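Well, the crosswalk on Lodside Avenue is finally getting its flashing lights, and I'm more excited about it than a grown adult probably should be! The county roads office put the notice up on 2nd October, and I've been refreshing that page for longer than I care to admit.

If you don't know the spot, it's where the trail comes out between the Grodar tire shop and the old feed store, right at the bottom of the hill. Cars come down that hill a lot faster than the sign asks them to. The plan is for a push-button beacon on both sides, a raised island in the middle so you can cross in two goes, and new paint all the way up to the Satavley turnoff. They're also taking out 3 parking spaces on the shop side so drivers can see people waiting, which I think is the best part of the whole thing (and yes, I know, I'm going to hear about the parking). 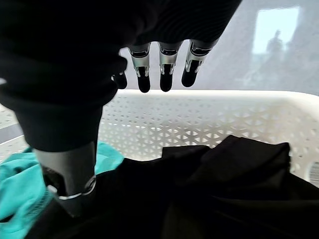

*Black fingertips just over the rim of a white basket.*

The meeting in June is what got things moving. I went along expecting a dozen people and a plate of cookies, and the room was packed to the back wall. Sreekumar Rao, the county's traffic engineer, had brought a speed study and walked us through it without once making anybody feel dumb. They counted cars for a week at the bottom of the hill, and 173 of them were clocked at over 60 miles an hour. The limit there is 35! I drive that road every day and I still gasped.

Then people got up to talk. A mom from the Hoshino apartments said she drives her kids across the street, all of maybe a hundred yards, and I thought that was the saddest thing I'd heard in a while. A man who bikes to work described timing his sprint by listening for engines. There was one speaker against, who was worried about trucks having to brake on the slope in winter, and I thought that was a fair point. Rao said the advance warning sign would go far enough up the hill to give them room, and he promised to look at the sanding schedule too. 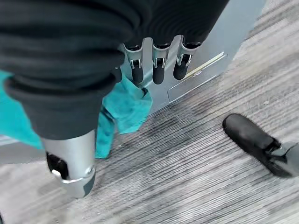 So after all that we got the usual summer of nothing. I called twice, and both times a very patient person told me the design was "under review." I'd pretty much decided it had been dropped, and then a neighbor texted me the link while I was standing in line at the bank. I may have said something out loud.

Balakrishnan Alva, who has the district seat on the county board, told me on the phone that the money is coming out of this year's safety budget, so there's no waiting on a grant. He also said 69 households sent in letters about the crossing, and that he read every one of them. "I got the same story over and over, with different dogs in it," he said. Mine was in that pile, dog included.

The work is supposed to happen mostly during the day, with one lane kept open and flaggers at each end. The notice doesn't give a start date, only that crews will be out "before the ground freezes," so plan on some delays if you come down that way in the mornings. The bus stop in front of the feed store is moving up the block until they're done, and the trail itself stays open the whole time.

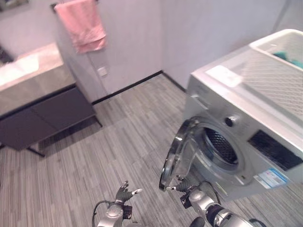
What isn't in the plan is anything to slow cars down at the top of the hill, and I do wish it were. Lights help the person crossing, sure, but a driver who's already flying by the time the beacon comes into view hasn't got much road left. I asked Alva about it and he said a speed display sign was talked over and left for next year. I've written that down. I keep a list of road stuff to nag the county about, and it's the kind of list that gets added to between chores, with the washer door hanging open and a basket sitting up on top of the machine. The hill is now first on it, ahead of the drain by the post office and that awful left turn out of the pharmacy.

Comments on the plan are still being taken at the county roads office, by mail or at the front desk. If you use that crossing, even just once in a while, please send them a few lines, and put in something about the speed at the top of the hill while you're at it!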